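About us

By Marcela Doležal
February 21, 2022
14 comments | 2,072 shares

Hello, and thanks for finding your way to our little corner of the internet! I'm Marcela, and I run Trovero with Kristýna Urban, who I've known since we shared a bench (and a very bad soldering iron) at college. We teach robots to do household jobs. Bathrooms mostly, which gets a laugh at parties, but think how much of your week goes on wiping round a basin and you'll see why we picked it.

We started with 2 rented rooms above the Říha bakery and moved down the road when the stairs got too much for the equipment. The new place still has the carpet tiles the last tenants left behind. I've grown fond of them. Kristýna hasn't.

People ask to visit more than anything else, so a few times a year we open the doors and let everyone have a proper nose about. The last big one was in September and I'm still going on about it. We had families, a plumber with very strong views on taps, a whole coach party from a sixth-form college and one gentleman who'd only come in to ask about parking and stayed until we locked up!

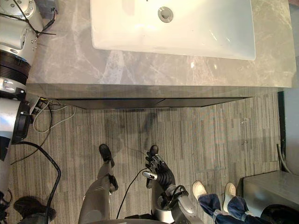 The bit everyone queues for is the basin demonstration. Kristýna talks it through while I watch the screen and try to look calm. We set small jobs: reach for the plug, go along the front of the worktop, come back to the start. It's slow. I say so at the beginning of every session, because people have seen films and expect something a lot quicker, and then they get completely drawn in anyway. You could hear a whole room holding its breath over a plug.

It doesn't always go well, and we don't hide that. On the open day we had to stop twice and start over, and the questions we got while we were fiddling with settings were the best of the afternoon. (One girl asked whether it knows what clean is. We've been arguing about that in the kitchen ever since.)

The software side is called Prilo, and Arari is our name for the practice sessions, all 1,444 of them so far. Kristýna wanted to stop and have cake at 1,000. We had cake.

If you'd like to come and see us, do drop us a line. School groups are very welcome, and so are people who just like watching things being tried out. Wear comfy shoes, since there isn't much seating, and bring your awkward questions. Tea's on us, and the buns still come from downstairs at Říha's old place, so come early if you want a cinnamon one.

Marcela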